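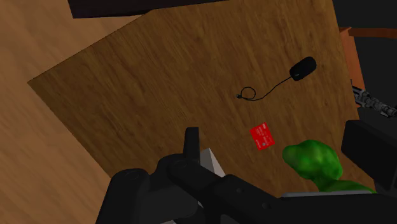
When the furniture workshop Lo Presti closed its showroom in Vilgate, Cinzia Monti bought the last table they had there. It was not the best one. The top had a repaired corner, and one leg was made from a different tree than the other three. She carried it home with her brother on a Sunday, up four floors, and for the first month she ate every meal standing in the kitchen so that nothing would touch it.

"I was treating it like a guest," she told me. "Then I spilled coffee on it and we became family."

I went to see her because I wanted to understand why so many people of my age have begun to work at home on old tables, and why they speak of them with such tenderness. In the office we had desks in gray or white, and I can't remember a single one. I worked seventeen years at the same company and I could not tell you if my desk had drawers.

Monti translates manuals and contracts, mostly from Italian. Her working day starts at six, before the street is loud. She sits always on the long side, with the window to the left, and she has a rule that the table must be cleared at dinner. The papers go into a box, the box goes on the shelf. In the morning everything comes out again. It takes her two minutes, and she says these minutes are her way to the office.

Not everyone has this discipline. In my own apartment the dictionary has lived beside the bread since last winter, and my husband has learned to move the bills with his elbow when he wants to put down a plate.

To repair such tables is now a small business. Solène Cordier has her workshop in Drungate, behind the old bus garage, and when I visited in November she had a waiting list until spring. Most of her customers bring a table from a parent or a grandparent. They ask her to make it look new, and she tries to talk them out of it.

"They point to a ring from a glass and they say, please remove this," she said. "I ask them who made the ring. Sometimes they know. Then they want to keep it."

She showed me how she works. First she washes the wood with a soft cloth and very little soap, then she leaves it alone for a day. She sands by hand, always along the grain, and stops often to look at the surface with a lamp held low from the side. For the finish she uses an oil called Tasura, which smells like walnuts and a little like a school. She puts on two thin coats. A thick coat stays sticky, and then your sleeve tells you about it every morning.

For a simple cleaning and oiling she asks 45 euros, if you bring the table yourself. Many people do, on the roof of the car, with a blanket — and she has seen some terrible knots.

I asked her what is the biggest mistake. She said heat. A laptop that stands on the same place for years can dry the wood under it, and so can a radiator that is too near. She recommends to turn the table around twice a year, like a mattress. I had never heard this, and I went home and did it the same evening. Now the scratch from our daughter's compass is on my side. I find it with my thumb when I am on the telephone.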